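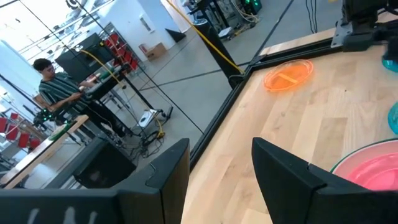

Orange plate and pink bowl on the light wooden table.

About Us | Who We Are
12th June, by Sarita Bajpai

Kevarley Press publishes memoirs, letters and diaries by people who served or worked overseas in the last century, and we have been doing it from two rooms above a shoe shop in Fandville for longer than either of us likes to work out. We are a small firm (there are two of us, plus a very patient typesetter) and we have never wanted to be much bigger, although a second kettle would be welcome.

The press began with a suitcase. Édgar Valderrama had been selling second-hand military and travel books by post for years, and one day a customer asked whether he would look through her late father's papers. Her father had been a signals officer and then a surveyor, and he had kept a diary on almost every posting, in pencil, in a hand that got worse whenever the weather did. Édgar meant to value the lot and send it back. He read it through twice, rang her up, and asked if he might print it instead. That book was The Road to Leka, and we printed 100 copies because that was what we could afford. They went to the family, the old comrades and a handful of libraries, and then the letters started coming in from people who had something similar in the loft.

I joined shortly afterwards as editor, having spent a good part of my working life in a county record office, where I learned to read bad handwriting and to wear a cardigan in July. These days I do most of the reading, checking and indexing, while Édgar looks after the printers, the maps and the accounts, and talks to anybody who telephones (do allow a little time if you get him on the subject of regimental buttons).

We are fond of the ordinary side of service life: what the mess cook could do with a tin of pears, how long the post took, who taught whom to speak a language properly, and what people thought of the young officer who had just stepped off the boat. Where we can, we print the recollections of local soldiers, clerks, interpreters and their families alongside the main account, and we pay for the translation ourselves. Our longest book so far is the Cordero letters, two volumes and 950 pages, and it would have been longer still if the family hadn't begged us to leave out the laundry lists. I still think we could have kept one or two.

A usual print run with us is 2,000 copies now. We keep titles in print as long as we possibly can, and if you are after an older one it is always worth asking, as Édgar is forever finding boxes.

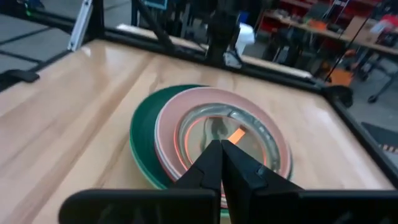
Do I need to have typed up my grandfather's diary before I send it to you?

Handwritten papers are perfectly all right, but please post us good clear photocopies of a dozen pages first and keep the originals safely at home. A short note saying where he served and when is a great help. We read everything ourselves, so it may be a couple of months before you hear back, and we will write to you either way.

Comments

Margaret P.
You published my uncle's letters and were kindness itself to my mother all the way through. She keeps the book by her bed.

oldgunner
Is the Leka one still available? Mine was lent out and has never come home.

Sarita Bajpai
It is, in the paperback. Drop us a line with your address and I'll put one aside for you.

T. Hallam
Very pleased with the Cordero volumes, though I think the map in the second one has north pointing the wrong way. Lovely index.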